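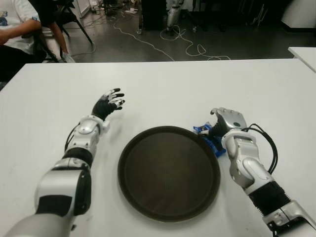
The brown tray on the white table

Round serving tray on a white table: how do I stop it sliding, and what do I do about the middle?

Posted by lekbyfan74, 9 February 2023

Hi all, longtime reader, second post ever I think. We finally replaced our old kitchen table in December with a white one (it's the Lekby, the longer version, if that matters to anyone) and I love it, but it shows absolutely everything. Crumbs, coffee rings, pencil, that gray smudge you get from newspapers. So I bought a round serving tray to keep in the middle as a home for snacks, the little wrapped stuff mostly, granola bars and fruit chews and those small bags of crackers that otherwise migrate all over the place.

The tray is dark brown and round with a slightly raised rim, and the inside is flat and matte with a sort of fine mesh-looking texture. I picked it because it doesn't show fingerprints and because I thought the texture would keep things from skating around. And it does, on the inside! The problem is the underneath. The bottom is smooth, the table is smooth, and the whole thing goes sailing if you so much as bump it with an elbow. Last week it went far enough that half the snacks ended up on the floor and the dog got a cracker bag, wrapper and all (he's fine, he's a Lab, he has eaten worse).

So, my questions. First, what do I stick on the bottom that won't mark a white surface? I had rubber feet on a lamp once and they left yellow spots that never came out, and I am not going through that again on a table that cost me 844 dollars with delivery.

Second, the rim is low. I like the low rim, it looks nice, but small packages end up beside the tray as often as in it. My kids seem to think "next to it" counts. Do I need a deeper basket or is there some way of setting this up that works?

Third, how do you clean a textured tray like this? Crumbs get down in there and a damp cloth just pushes them around. I don't know for certain what the tray is made of, the label only said "wipe clean." Gee, thanks.

Any advice welcome. I'd rather not return it, I threw away the box.

—

mudroom_maven
Member, 148 posts

Oh I have been through the white table thing! Ours is ten years old now and I've ruined it in a few different ways, so let me save you some grief.

For the bottom, stay away from black or brown rubber. The yellow spots on your lamp table were most likely the rubber reacting with the finish, and you can't scrub that out because it isn't sitting on top, it's in there. What I use is plain white felt, the self-stick kind that comes in a sheet. Felt by itself will slide even better than what you've got now, though, so don't just put four dots on and call it a day. I cut a piece of thin silicone baking liner a little smaller than the tray and lay it underneath, loose. You can't see it at all when the tray is sitting on it. Silicone has been okay on my table for years but I still pick it up and wipe under it every week or so, mostly because any water that sneaks in there will just sit. If you're nervous try a little scrap near the edge of the table for a couple of weeks first, somewhere you'd never notice.

The other thing that helps is weight. An empty tray is a frisbee. I keep a small heavy bowl on mine, a stoneware one from a yard sale, and the wrapped stuff goes in the bowl and the napkins and salt go around it. That sort of takes care of your second question too. Kids will drop a thing in a bowl. A flat tray with a low edge looks to them like more table.

For cleaning, do it dry first! Take the tray over to the sink or the trash, turn it upside down and give it a couple of good smacks with your palm. Then an old soft toothbrush or a clean pastry brush, going in little circles. THEN the damp cloth with a drop of dish soap. If you start with the damp cloth you make paste. I wouldn't soak it if you don't know what it is. I soaked a tray once that I was sure was solid plastic and it had something like pressed fiber inside, and it swelled up along the rim and never sat flat again. I still have it, it's under a plant on the porch.

Also put the tray closer to where people sit than you think you should. Mine was dead center for the longest time because it looked right, and everyone had to lean and reach, and that's when it got bumped.

—

Tworoomsandacat

get a lazy susan. problem solved. it has feet already

—

lekbyfan74

Ha, I had a lazy Susan. The kids spun it until the peanut butter left the building. Never again!

mudroom_maven, thank you, the silicone liner is genius and I've got an old one with a burned corner I can cut up tonight. Does it matter which side goes down? Mine is shiny on one side and kind of pebbly on the other.

—

mudroom_maven

Shiny side down on the table, I'd say, it grips better. Wash it first with real dish soap and let it dry all the way. If it has any old cooking grease on it you'll get a slick, and you'll be worse off than before.

—

ovenmitt_844

Coming at this from the other direction, I had nearly the same kind of tray (mine was a Bandov, round, dark, low edge) and gave up on using it for snacks. The small wrappers are just too light. Somebody opens a window and a fruit chew is on the floor. I use it now for the coffee things, which are heavy and stay put, and the snacks went into a square bin from Nikolaidis on the counter, 50 cents at their closing sale so I can't promise you'll find one. Any bin with sides taller than your hand will do.

If you want to keep it as a snack tray, though, one trick that did help was keeping less on it. I used to dump the whole box out because it looked cheerful. When I cut down to around 50 percent of that, things stayed inside the rim, and people could pick one up without knocking three others over the edge. Refill from the cupboard every couple of days.

And on the felt, the adhesive on the cheap kind creeps in warm weather. Atum makes a sheet that hasn't budged on my chair legs, but check the package for whatever surface you've got, I've only had it on wood.

—

lekbyfan74

Okay, update for anyone who finds this later. Liner is cut and under there, shiny side down, and I've bumped the tray on purpose a bunch of times from both sides and it stays. I moved it closer to our end too. Toothbrush got out a shocking amount of cracker dust. Still looking for a heavy bowl, I'm picky about the color, it has to go with the brown.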